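Grivurville Institute of Hospitality
Dining Room Practice, Handout 23
Instructor: Declan Ellwood
Sorting and Stacking Plastic Tableware

Students are expected to clear the practice table before leaving the room. Bowls and cups are first spread out on the cloth with space between them.

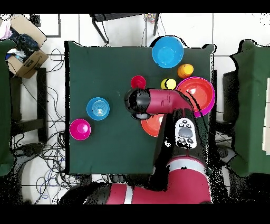 Sorting is done by shape first and by size second. Color is disregarded unless the instructor states otherwise.

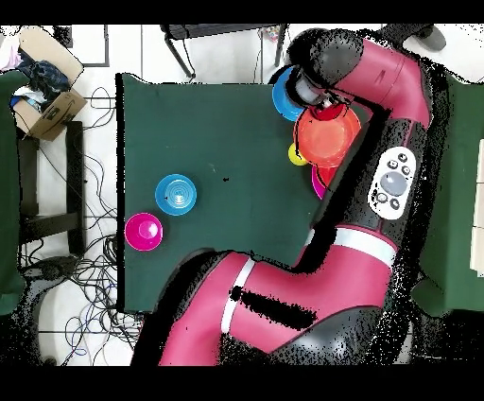
Balls and other items that are not tableware are removed before stacking begins. They are easily missed among bowls, as with the small yellow ball beside the orange-red one.

Towers that alternate bowls and cups are permitted for the balance exercise only.
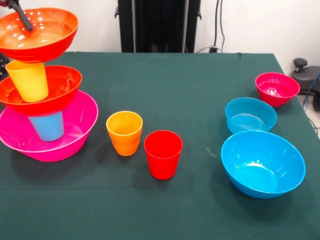 Figure 3. Alternating tower with a pink bowl at the base.

For storage, cups and bowls are kept in separate stacks.

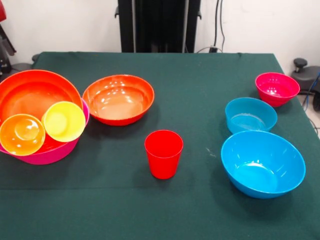
Nesting requires that each bowl sit level in the next larger one. Two small bowls placed side by side inside the orange-red bowl will tilt, and such a stack must be redone.

Reading for next session: Desjardins, pages 23 to 32.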